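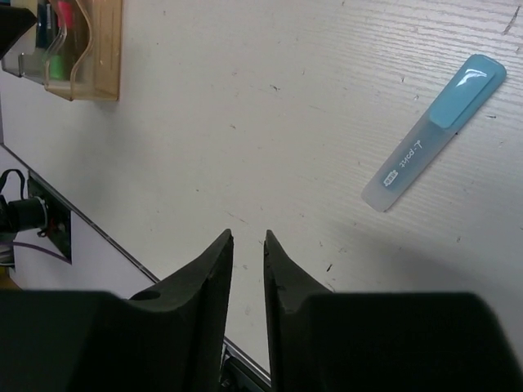 What is the Fovatitz bench?

The Fovatitz bench is a two-armed tabletop robot built by members of the Machala shared workshop in Julholm. It handles small desk items such as pens, markers and light containers, and it is used mainly to test low-cost gripper and cable designs. The name covers the whole assembly: table, walls, arms, cameras and the Jorex control software.

## Construction

The work surface is a white board with a faint wood-grain texture, bordered at the far edge by a thin metal rail. Pale walls close off the back and both sides. The front is open, and the two arms are mounted there on black brackets, one at the left and one at the right. A lighter gray panel extends below and beyond the front edge.

Each arm is made up of white links and black motor housings. The perforated link pattern was chosen early in the build so that brackets and cable clips could be moved without drilling new holes. Cables run outside the links. An internal route was tried on the first arm and dropped, as replacing a single connector meant taking the elbow apart.

The gripper has two black fingers with tapered tips. They wear along the inner edges, where chips and scuffs collect with use, and the workshop treats them as consumable parts. A worn pair is kept in service until the tips no longer meet evenly. Finger changes are logged together with the gripper's zero position, which has to be set again each time.

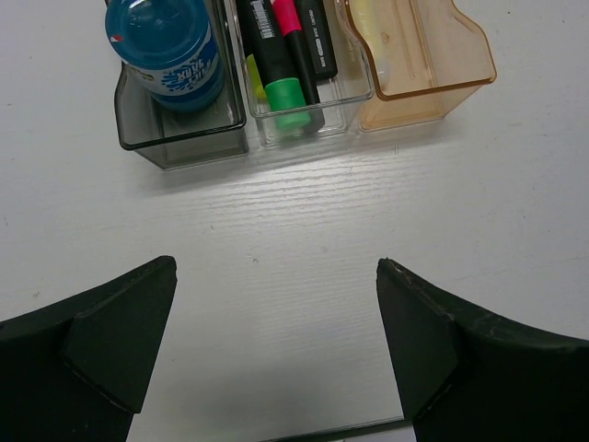
How does the bench keep track of where the containers are?

Container positions are estimated from the camera views at the start of each run and updated as the arm moves. The trays are not fastened to the board, so a stored coordinate is used only as a first guess. If the estimate and the stored value disagree by more than 11 mm, Jorex discards the stored value.

Tinted and clear plastics make this harder than it would be with solid boxes. Reflections on a rim can be mistaken for an edge, and an object behind a tinted wall changes apparent color. The current version of the software fits the outline of the whole row first and divides it into compartments afterward. Earlier versions looked for each container alone and often merged two neighbors that touched.

## Test objects

The standard set is ordinary stationery. Markers and highlighters with bright caps are preferred – the cap gives the vision system a strong color to lock on to, and it shows which way round the pen is lying. A light blue highlighter with a frosted barrel is considered a difficult item. Its paler end has little contrast against the white board, and the grasp point tends to drift toward the cap.

Larger blue items share the set with the pens. They test the opening width of the fingers and the clearance over the side of a compartment. Pens standing close together present a different problem, as the fingers need a gap on both sides of the barrel before they can close.

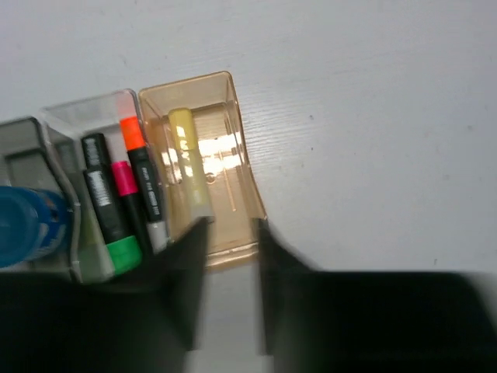 ## Control software

Jorex runs on a single desktop computer and sends joint targets to both arms. It was written for the bench and has not been packaged for other hardware. Motion is planned in three stages: approach, alignment and closing. The approach is made at full speed, and the last 90 mm of travel at a reduced one.

Both arms can reach the middle of the board. To avoid collisions, the software reserves the shared area for one arm at a time, and the other is held in a raised, folded posture
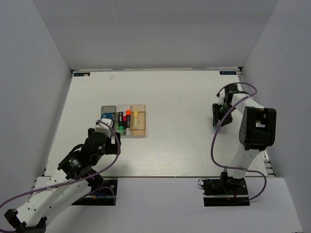
until the area is released. The holding posture was set by hand and keeps the forearm clear of the side wall. Release takes place when the active gripper has moved back past a fixed line. The rule is conservative and slows down tasks that need both arms, but it is easy to check from the log.

## Operation and records

The bench had completed 1336 logged runs by May. A run is recorded as good only if the object ends up in its target compartment and no container has shifted out of tolerance. Runs stopped by the operator are logged separately and left out of the success rate.

Routine maintenance consists of checking the bracket screws, cleaning the board and inspecting the cables at the wrist. Most electrical faults have been traced to wrist connectors. After 2 such faults on the same arm, the cable loop was lengthened to reduce the pull when the wrist turns.

## Limitations

The arms have no force sensing. Contact is inferred from motor current, and the reading is too coarse to tell a light touch from joint friction. Glare from overhead light remains a cause of failed estimates, particularly on the floors of tinted trays. A darker board has been proposed for the next version, along with replaceable pads for the finger tips.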